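Slot after lunch, 20 minutes. Talk slower than last time. Water on the left side of the lectern, clicker in the right hand, do not swap them.

# Owning Less, Badly

**Open**

Start without hello. Go straight to the boxes.

"When I moved to Olbridge I paid a company to carry 909 pounds of belongings up three flights of stairs. I know the number because they weigh the truck. Among those belongings was a box marked MISC 2, and I still haven't found MISC 1."

Wait for the laugh. If there isn't one, keep going; it's a room full of people who've just had lasagna.

**Slide 2: How I got here**

- Rented in Hladun for years. Big apartment, cheap, drafty. Had a room we called the study, where no studying took place.
- Space fills up. I owned two fondue sets. I have eaten fondue once.
- Moved in March to a place the listing called "efficient." You can reach the stove from the couch. (Do the arm.)

**Slide 3: The rules I tried**

Go through these fast, they're all in books the audience has at home, under other books.

1. One in, one out. Worked until I decided that groceries didn't count, then gifts, then anything on sale.
2. The box in the closet. Put things in, and if you don't open it by a certain date, give it away. I opened it every evening, like a wine cellar.
3. The photo method. Photograph the sentimental thing, let go of the thing. I now have 2,000 pictures of mugs and most of the mugs.

Pause here and ask for a show of hands: who has a drawer they can't open all the way? Should be nearly everyone. Say "good, you can stay."

**Slide 4: Storage is a hobby**

The confession part. Don't rush it.

I bought the Stutus shelving. For people who haven't met it: it's a system, so you can never be finished buying it. I had shelves, then bins for the shelves, then labels for the bins. One label said LABELS. At no point did I own fewer things. I had just given them all an address.

Then the Nanholm storage unit. Small monthly fee, first month free. Tell the padlock story (lost key, bolt cutters, the cutters now live in the unit). Cut this if we're past the halfway mark on the clock.

**Slide 5: What stuck**

Drop the jokes a notch.

- Pick one category and stay in it. I picked dishes. We'd been running a cupboard built for a banquet, and all that meant was that the washing-up could be put off for days.
- Keep what fits in the place where it dries. If the rack is full, somebody has to wash or somebody has to stop eating.
- Mismatched is fine. Matching sets are how you end up keeping a gravy boat.
- Give things to a specific person who asked. "I'll donate it someday" is a storage method.

Somebody will ask about books. Say books are a separate talk. They are also a separate storage unit.

**Slide 6: Plates**

Let the pictures sit there a few seconds before talking. Click through, then tell them 3 is a perfectly good number of plates until your in-laws visit.
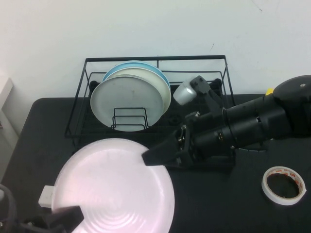
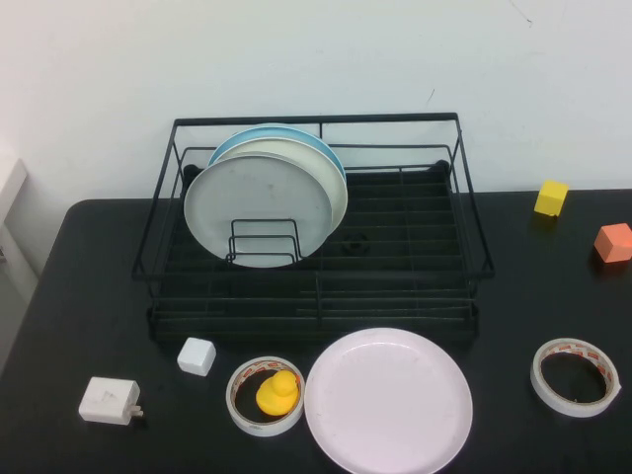
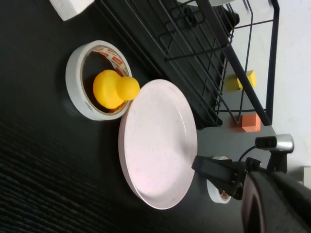
*Slide 6, left to right: plates in the rack, plates in the rack again, plate with tape roll.*

**Close**

Back to the box. "I did open MISC 2 in the end. It had a lamp cord, a bag of smaller bags, and the instructions for the second fondue set."

Thank the organizers. Questions until they flash the light. Handouts are on the table by the door, and please take one, I'd rather not carry them home.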